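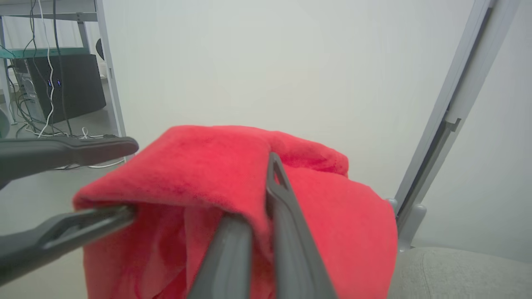
Wandia fleece towel, red: review after two months

Category: Bath and pool linen
Reviewed by: Dilruba Miah
Colour tested: Red (also sold in grey and navy)
Size tested: Large

Summary

The Wandia is a synthetic fleece towel sold for swimming, camping and general bathroom use. It dries the body adequately, dries itself quickly and takes up more shelf space than its weight suggests. The colour is a strong coral-red, closer to coral under warm light than the swatch on the packet. I bought two at full price and have washed both on the same schedule, one with fabric softener and one without.

Construction

The fabric is a single layer with a raised nap on both faces. The nap is soft and fairly deep, and it shows direction: stroke it one way and the surface looks darker, stroke it back and it goes nearly pink where the light catches it. Anyone who wants a flat, even colour on the rail will notice this.

The hem is a single turned edge with one row of stitching. On my first towel the stitching was straight. On the second it wandered off the fold near one corner and left a short length of raw edge exposed. It has not frayed so far. There is a hanging loop on one short side only, sewn into the hem, and it is too narrow for the older style of wall hook in my bathroom. The Odix towel I used before this one has a loop at each end, and I missed the second one.

Weight and absorbency

I weighed the softener-free towel on kitchen scales after each full drying cycle and after each use. Following an ordinary shower it had picked up 126 grams of water. The softener towel picked up less on every occasion, and by the sixth wash it was pushing water along the skin before absorbing it. The care label says to avoid softener. It should be taken literally.

Absorbency out of the packet was poor on both towels. They needed two washes before they were useful. This is common with fleece and I have not marked the product down for it.

Compared with cotton terry, the feel is different in use. The fleece works best pressed against the skin and held for a moment. Rubbing is less effective and generates static in dry weather, which was noticeable through December with the heating on.

Drying time

Hung fully open on an indoor rail, the Wandia was dry to the touch in 165 minutes. A medium cotton bath towel on the same rail was still damp at the hems when I went to bed. Left bunched over the back of a chair, the Wandia took most of the day, with the inner folds last. The fabric traps air well, and that works against it when it is not spread out.

Folding and storage

The weak point for me. The nap grips itself, so layers do not slide over each other and any wrinkle caught in a fold stays there. Turning over the top edge gives a thick, rounded roll with no crease to speak of, and the rest tends to hang in loose folds until it is laid on a flat surface and smoothed. Folding in the air, the way I would with a cotton towel, gives a lopsided result.

The method that worked best:

1. Lay the towel on a bed or a large table and smooth it from the centre out.
2. Fold in half lengthwise, matching the hems and not the nap.
3. Press along the fold with a forearm.
4. Fold in thirds across the width, pressing after each fold.
5. Store with the last fold facing out.

Rolling is quicker and suits a swim bag. A rolled towel springs open unless it is tied, and no strap is supplied. Obaidul Ranasinghe, who tests camping gear for this site, uses a wide elastic band and reports no marking of the nap.

On the shelf, two of these take the room of three cotton towels of similar size. They stack badly above that height and lean.

Washing and wear

Washed warm with like colours, the first load left a faint pink tinge on a white facecloth I had included for the purpose. The second and later loads left no mark. Lint transfer was low going out and high coming in: the fleece collects hair and fluff from anything cotton, and a lint roller removes most of it. Neither towel has pilled in the centre. There is light pilling along the hem that rubs against the hook.

I tumble-dried one towel once on low heat. The nap came out fuller on one face and slightly matted on the other, and I have used the line since.

Compared with

Odix: thinner, folds flat, two loops, less pleasant on the skin.
Selvanayagam cotton terry: more absorbent, much slower to dry, heavier when wet.

Good points

Soft nap on both faces
Short drying time when spread out
Colour has held after the first wash

Bad points

Bulky when folded
Single narrow loop
Uneven hem stitching on one of two samples
Attracts lint

Rating: 7 out of 10

Suitable for a gym or pool bag, or for a bathroom with proper rail space. For a narrow linen cupboard, the Odix is the easier towel to live with. I will keep the softener-free Wandia in use and add a note here if the raw section of hem starts to go.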